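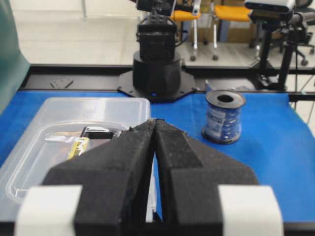
Foam fingers over the blue table, second arm on the rear rail.

Home Forums Benchtop Automation Purchasing Search Log in

Spares and consumables for a two-arm bench, next year's budget

kszucs
28 May 2019

I have to submit the equipment request for the Lorcombe bench before the new budget year in September. Arms and frame are paid for. What I lack is a defensible number for everything else: finger foam, mounting blocks, cables, camera spares, table covering, and the objects we handle.

Current draft:
Finger sets, foam covered: 146 per pair from Skendthorpe, four pairs
Foam sheet only, cut in house: 30 per sheet
Wrist camera spare plus cable: 411
Handling objects (tape, hand tools, small bins): 300

Finance has already questioned the last line. Is it high?

Krisztina Szűcs

toolcrib_dan
Yes, it's high. Tape, a wrench and a screwdriver come out of any stockroom. I would cut that line to nothing and put the money into finger sets. The flecks along the top of your left finger look like early foam wear to me. Four pairs is thin for two arms.

m_orrel
Disagree with Dan. Stockroom items walk off. If the task set is fixed, the objects are equipment and need their own line and their own bin. We lost a week at Vekville when the shop floor took back a mallet and the replacement had a thicker handle. Every grasp on it had to be redone.

What is in the set now?

kszucs
Mixed sizes on purpose: masking tape, a smaller gray roll, screwdriver, wrench, wooden mallet, a labeled spool, and the clear case with the folding handle. The case is the expensive one to get wrong - a different latch means a different task.

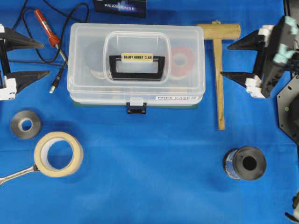 Re: Spares and consumables for a two-arm bench

toolcrib_dan
Fine, the case I will give you. Buy two of those and lock one up. I still would not pay 146 a pair for fingers when a sheet is 30. The blocks behind them do not wear. Strip, clean, glue new foam, done.

m_orrel
Depends on who does the gluing. Our hand-cut foam varied enough in thickness that the tips closed off center. Tahiri will re-cover fingers you send in, if you can spare a pair for the turnaround. Ask them for a quote before you commit to either option.

kszucs
I will ask. Two bought pairs plus sheets may be the compromise. On the camera line, almost all of our downtime this year was cables, so I could drop the spare camera and buy leads only. 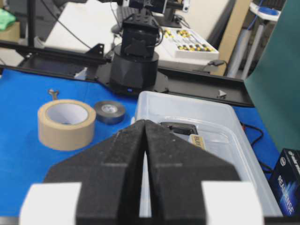
The other thing I have not priced is bin replacement. The clear ones scratch, and I would prefer to order several from one batch than match them later.

toolcrib_dan
Keep the spare camera. Lead time is the problem there, cost is secondary. Bins can go under consumables where finance will not look at them twice.

m_orrel
Agree on the camera. On bins, put them with the objects and write the part number next to the line. If the line has part numbers on it, 300 is easy to defend.

kszucs
Revised sheet goes in with part numbers. I will post the Tahiri quote when I have it.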